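Zotus Heritage Guide — Content and Access Support
Ticket: Monument pages for the Brernach district show wrong locations and an outdated opening notice
Status: Resolved
Priority: Normal
Opened: 2019-03-20
Assigned to: Ívar Kárason, Monument Records

Summary of the report

A visitor using the online guide to plan a walking tour reported that the page for the Courtois Chapel placed the building on the wrong side of the river. The same visitor noted that the Furton Gate page still carried a notice saying the upper gallery was closed for repairs. The gallery is open. The visitor asked whether other pages in the district were affected.

Initial review

The report was confirmed. The map marker for the Courtois Chapel pointed to the site of the parish hall, which shares part of its name with the chapel in the older register. The street address printed beneath the map was correct. Readers who followed the written directions would have reached the chapel, while those who used the marker would not.

The Furton Gate notice had been entered by hand two seasons ago with no end date. Notices entered in this way stay on the page until an editor removes them.

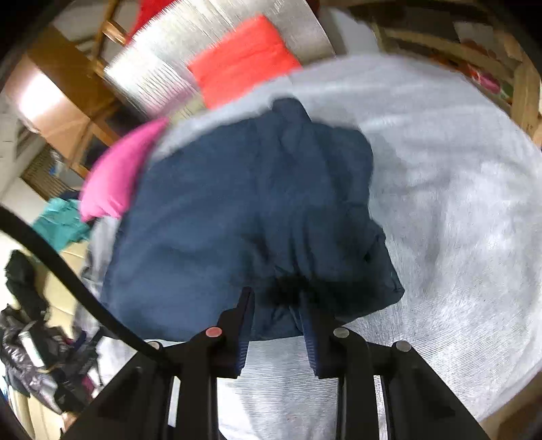
All 20 monument pages for Brernach were then checked against the current register. Markers were wrong on 4 pages, including the chapel. In each case the record had been matched by name and not by register number during the last import. The remaining markers were within the grounds of the monument concerned and were left as they stood.

Action taken

The 4 faulty markers were moved by hand and the matching register numbers were added to the records. The Furton Gate notice was removed. Opening hours for the gate were confirmed by telephone with the site office before the page was published again.

A first attempt to publish the chapel page failed. The page returned to its earlier version each time it was saved. The cause was an editing lock left open on the French version of the page, and the lock had to be cleared by Monument Records before the change would hold. Editors who meet the same problem should check every language version for an open lock before saving again.

Remaining matters

The German text for the chapel still describes the bell tower as older than the nave. The register gives the opposite order. The translation has been returned for correction and is being followed under a separate ticket.
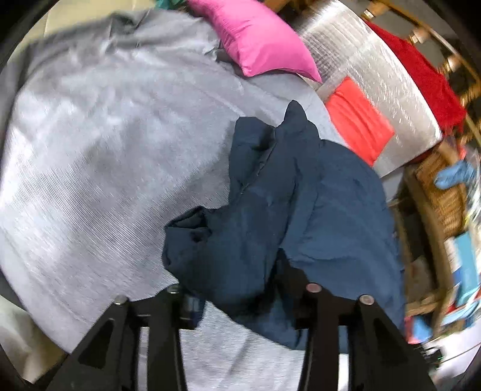

Dark gripper with its two fingers spread over fabric.

Printed copies of the walking map held at the visitor desk carry the old chapel marker. A correction slip has been supplied — the next printing is planned for June, and the map will be revised at that time.

Reply sent to the visitor

Thank you for your report. The location of the Courtois Chapel and the notice for the Furton Gate have been corrected. Three other pages in the district had the same fault and have also been repaired. If your device still shows the former marker, please close the guide and open it again. We regret any inconvenience to your tour.

Closing note

The visitor replied that both pages now display correctly. Ticket closed by Ívar Kárason. It may be reopened within 5 working days by replying to the confirmation message.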